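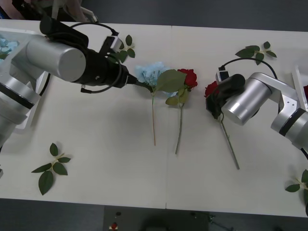

**Unit 2 – Online rumors and news coverage**

Reading: Kostiuk, chapter on the Plindow rumor.

- *Attribution chain*: the path from first post to printed claim. Kostiuk traced 281 articles; 57 named a source other than another article.
- *Hedge loss*: "reportedly" in the first story is dropped in later copies.
- *Amplification*: coverage of a supposed trend raises searches for it – even when the trend has no confirmed cases.

Task: trace one claim from the Tavska file to its earliest post. Limit 400 words.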